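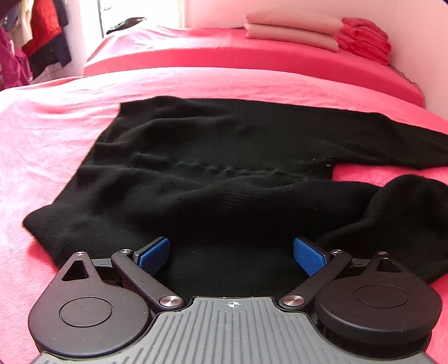
Grasp point planner and dark knits

uluvness_dev
16 August 2025
Planner keeps picking the middle of the garment. I want sleeve edges. Depth looks fine on the pink sheet, bad on black.

presarel38
Mask's the problem. Retrain on darker colours.

uluvness_dev
Socks do the same. 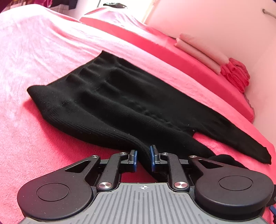
Photo: uluvness_dev

nyamweya
Disagree — I'd check exposure first. Ours was fixed at 800 and black knit went flat.

presarel38
Exposure won't find you an edge.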